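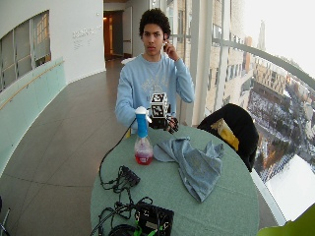 Spray bottle and cloth on the table, marker cube in hand.

Last updated: 2026-03-31

Subject: Re: [longbox] Grarnside reprint volumes, reading order

> I picked up the first two Grarnside collections from Jimlow and I'm
> confused about where the Bustamante miniseries goes. Volume 2 ends with
> the harbor fire, but the back cover of volume 3 says it "continues from
> the events of Bustamante." Do I need to find the single issues, or is it
> reprinted somewhere? Also, is the oversized hardcover worth the money if
> I already have the paperbacks?

You don't need the single issues. Bustamante is reprinted in full at the back of volume 3, after the letters pages. Jimlow put it there so the numbered issues would stay together, but it takes place between volumes 2 and 3. Read it first, then go back to the front of the book. The only thing you lose is the surprise of who is running the ferry, and the cover of volume 3 gives that away in any case.

There is one gap. The eight-page backup story from the Nokstead annual isn't in any of the paperbacks. It explains how the lighthouse keeper got the map, which comes up again near the end of volume 4. You can follow the plot without it. I did for years. The annual itself is easy to find in worn copies, and mine has a split spine and a coupon cut out of the last page.

On the hardcover: it runs 919 pages and includes the annual, all of Bustamante in the right place, and 27 pages of pencils and cover roughs. The coloring is the same as the paperbacks except for the first three issues, which were redone from the original guides. Those look a lot better. The night scenes in issue 2 were close to unreadable in the paperback and now you can tell the two brothers apart.

The binding is my main complaint. The double-page spreads in the middle of the book lose a good inch in the gutter – the map of the bay is the worst of them. The book is also too heavy to read in bed.

If you already own all four paperbacks I'd keep them and buy the annual. If you only have the first two, the hardcover makes more sense, provided you can get it near list. Jimlow printed 800 of the slipcase version in September and those are priced for collectors. The contents are identical.

One correction to my post from last month: I said the newspaper strips were included in the hardcover. They are not. Jimlow lists them as a separate book with no date yet.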